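About the Undalau Writing Room

Undalau is a small calligraphy school on the upper floor of the Jutier building. We teach brush writing to adults and older teenagers, most of whom have never held a brush before. We opened in June with one class and a lot of doubts about whether anyone would come back for a second week. Enough of them did.

We should say early on that we don't believe much of what gets written about this subject. You will read that calligraphy lowers your blood pressure, improves your posture and puts you in touch with something ancient. Maybe it does. We have no way of checking. What we can teach you is how to load a brush, where to put the first stroke and why your horizontal lines keep sagging in the middle. If you feel calmer at the end of the evening, good, but we won't charge you for it.

What we use

We get asked about equipment more than anything else, usually by people who have already spent too much. The starter sets sold online tend to hold a dozen brushes, and a beginner has no use for most of them. In our room a rack carries four brushes, and that covers everything we do in the first course. Slim ones for ordinary characters, and one big one for the evening when everybody wants to write something huge.

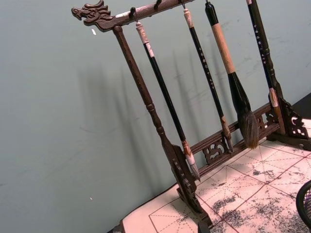
Hang a brush by its loop with the tip pointing down after you have rinsed it. We are told by various sellers that this doubles the life of the hair. We doubt anyone has measured it. We do know that a brush left standing on its tip in a jar ends up bent, and we have thrown out enough of those to have an opinion.

As for the dragons on the rack, they do nothing for your handwriting. A plain rail with hooks would do the same job – a row of nails would probably do it too. We like the dragons anyway. The finish has worn through along the top bar and we have been offered a price by Grabner to have it redone. We said no. It holds brushes.

Your desk

Every student works on a felt mat with a red grid. The diagonals inside the squares help you see where the middle of a character is, which is harder than it sounds. Some teachers say a grid makes students lazy. We have tried a course without one and the results did not persuade us.

Mats get inky and stay inky. We don't replace them for looks, and you should distrust any writing room where they are spotless. 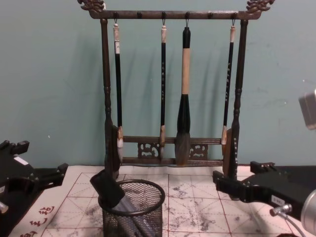
Rack and practice mat in the writing room at Undalau.

Courses and cost

The beginners' course runs for 4 evenings of 2 hours each and costs $274, with ink, paper and the use of brushes included. You don't need to buy anything first, and we would prefer that you didn't. If you want your own brush afterward, ask us which one. We take no commission from any shop.

We do not give out certificates. A few people have asked for one, and we still can't think what it would certify.

You can cancel up to 48 hours before the first evening and get your money back. After that we keep it, unless someone on the waiting list takes your place.

Finding us

Use the side entrance on the Flalivwood parking lot. The front door of the Jutier building is locked in the evenings, whatever the sign on it says.

Page last changed 16/03/2022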